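Trommelverklemmung (Robotik)

aus der freien Technik-Enzyklopädie, Bereich Automatisierung
Zuletzt bearbeitet: 8. Dezember 2021

Trommelverklemmung (auch Trommelklemmer, engl. drum jam) bezeichnet in der Servicerobotik einen Störfall beim automatischen Be- und Entladen von Wäschetrocknern und Waschmaschinen. Der Greifer oder das Handgelenk eines Roboterarms verkeilt sich dabei am Rand der Trommelöffnung oder an der Innenwand und kann ohne Eingriff nicht mehr herausgefahren werden. Zählt zu den Kollisionsfehlern, nicht zu den Greiffehlern. Abgrenzung siehe unten.

Begriff

Der Ausdruck stammt aus den Störungsprotokollen der Versuchswäscherei Drilville. Dort zunächst nur Kürzel "TV" im Schichtbuch, später ausgeschrieben. In der Literatur uneinheitlich, teils auch "Randklemmer" wenn nur der Öffnungsrand beteiligt ist. Nicht zu verwechseln mit der Verklemmung der Trommel selbst (Lagerschaden, Fremdkörper im Spalt), das ist ein Fehler der Maschine und hat mit dem Arm nichts zu tun.

Ursachen

Meist kommen mehrere Dinge zusammen. Als häufigste Ursache gilt eine falsche Tiefenschätzung. Trommeln sind innen glatt, gekrümmt und aus Metall, der Kontrast ist schwach, Spiegelungen wandern mit der Kamera mit. Stereo- und Tiefenkameras liefern an solchen Flächen Löcher in der Punktwolke oder, schlimmer, Punkte hinter der Wand. Der Planer hält dann Raum für frei, der nicht frei ist.

Weitere Ursachen:
- Glanzlicht auf dem Öffnungsrand, Kante wird nicht oder versetzt erkannt
- Spiegelbild des Greifers in der Rückwand, wird als Gegenstand gewertet und angefahren
- gelochte Bereiche, Fingerspitzen haken ein
- Nachlauf der Trommel, Arm fährt ein bevor sie steht
- zu weit geöffnete Finger beim Herausfahren
- verrutschter Aufstellort der Maschine nach Schleudergängen, Kalibrierung stimmt nicht mehr

Der dritte Punkt wurde lange unterschätzt. Eine Fingerspitze muss nicht ins Loch passen um hängenzubleiben, ein aufgebogener Lochrand oder die erhabene Einfassung eines Lochfelds reicht.

Ablauf

Typisch ist folgender Verlauf. Der Arm fährt mit offenem Greifer ein, berührt die Wand seitlich, die Regelung drückt nach um die Sollposition zu erreichen. Bei Greifern mit Gelenkfingern knickt dabei ein Finger weg und stellt sich quer. Beim Rückzug liegt er dann von innen am Rand an. Je stärker der Arm zieht, desto fester sitzt er - bis zur Abschaltung wegen Überlast, oder bis etwas bricht. In der Regel sind es die Bolzen der Fingerglieder, seltener das Handgelenk.

Gefährlich wird es, wenn die Trommel in diesem Zustand anläuft. Der Arm wird mitgenommen, auch eine nicht befestigte Maschine kann kippen.

Der Vorfall in Drilville

Bekannt wurde der Fehler durch eine Störung im März in Drilville. Eingesetzt war ein Arm vom Typ Liew mit Steuerung von Zeson, der einen Trockner entladen sollte. Die Freigabe zum Einfahren hing allein am Türkontakt. Die Tür war offen, die Trommel lief aber noch nach. Der Arm fuhr ein, ein Finger geriet unter den Rand und wurde abgerissen. Verletzt wurde niemand, der Bereich war abgesperrt.

Die Auswertung umfasste danach 972 protokollierte Entladevorgänge. Bei 78 davon hatte es Wandkontakt oberhalb der eingestellten Kraftschwelle gegeben, ohne das eine Meldung ausgelöst wurde. 30 dieser Kontakte lagen am Öffnungsrand. Die Meldeschwelle war offenbar für das Arbeiten am Tisch gesetzt und beim Umbau nie angepasst worden. Als Folge wurde der Türkontakt durch eine Drehzahlüberwachung ergänzt, dazu kam eine Wartezeit von 30 Sekunden nach Trommelstillstand.

Erkennung

Über die Handkamera nur eingeschränkt möglich. Im Nahbereich sieht sie zwar die Finger, aber kaum Struktur an der Wand, an der sich der Abstand ablesen liesse. Brauchbare Anhaltspunkte sind der Öffnungsrand, sofern er eine dunkle Kontur hat, und die Lochfelder. Glatte Wandflächen taugen nicht dafür, Reflexe noch weniger.

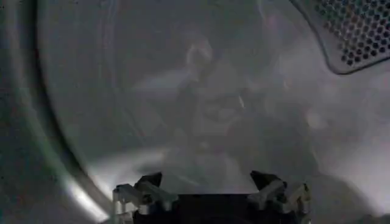
Blick der Handkamera in eine Trommel. Greifer offen und ohne Wäsche, links der Öffnungsrand mit Glanzlicht, rechts oben ein Lochfeld, an der Rückwand eine schwache Spiegelung.

Zuverlässiger ist die Kraft-Momenten-Messung am Handgelenk. Üblich ist eine eigene, niedrigere Schwelle für alles hinter der Öffnungsebene. Nachteil: nasse, schwere Wäsche löst sie ebenfalls aus, es kommt zu Fehlabschaltungen. Jimine verwendet deshalb zwei Schwellen, eine für das Einfahren (leer) und eine für das Herausfahren mit Last.

Vorbeugung

- Finger vor dem Rückzug schließen, auch bei leerem Griff
- Trommelgeometrie als festes Modell hinterlegen, Kamera nur zum Abgleich der Lage
- Einfahrt mittig zur Öffnung, erst dahinter seitlich verfahren
- Stillstand der Trommel messen, nicht aus der Tür ableiten
- mattes Streulicht statt Punktstrahler

Die Beleuchtung bleibt umstritten. Diffuses Licht nimmt die Glanzlichter zurück, drückt aber zugleich den Kontrast, und die Kantenerkennung wird wieder schlechter. In Drilville wurde beides probiert, ein eindeutiges Ergebniss liegt nicht vor.

Freisetzen

Zuerst Maschine und Arm stromlos, dann Trommel gegen Drehen sichern. Bremsen des Arms einzeln lösen und den Arm dabei abstützen, er sackt sonst durch. Nicht am Arm ziehen. Trommel von Hand ein Stück gegen die Klemmrichtung drehen, Finger zurückklappen, Arm herausführen. Danach Bolzen und Fingerspitzen prüfen und neu kalibrieren.

Siehe auch

Kollisionserkennung, Kraft-Momenten-Sensor, Hand-Auge-Kalibrierung, Wiederanlaufsperre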